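January, after the match

Lost again, 2–0 at home to Flollmont, and the board has already put out its statement backing the manager. Full support, long-term project, all of that. I give him until the end of the month. The last one had full support too, and he was clearing his desk before the ink dried.

They announced the crowd as 2649. I was there and I don't believe it. The far stand had maybe a row and a half of people in it, plus the kids who get in free and spend the game behind the burger van. Take away season tickets that never went through the gate and I'd say 800 would be generous.

Pitkänen started up front again. He has 30 touches on a good day and most of them go backward. The radio called him "unlucky" after he put one over the bar with the keeper on the ground. Unlucky is when you hit the post!

Vondgate won, of course, so we're in the bottom two tonight. The man next to me said we have a game in hand. We always have a game in hand. I've yet to see us win one.

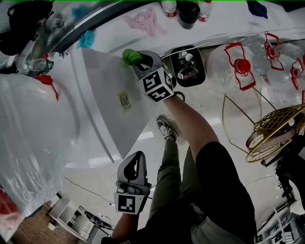
*Junaid Kakakhel — evening, at home*

Read the manager's comments over dinner. He saw "a lot of positives" and thinks the dressing room is behind him. Maybe it is. They were certainly a long way behind Flollmont's midfield.

There's talk of a new winger from Ziltumton on loan. I looked him up and he hasn't started a league game since the fall. Renewal form for next season is still on the kitchen counter, not signed.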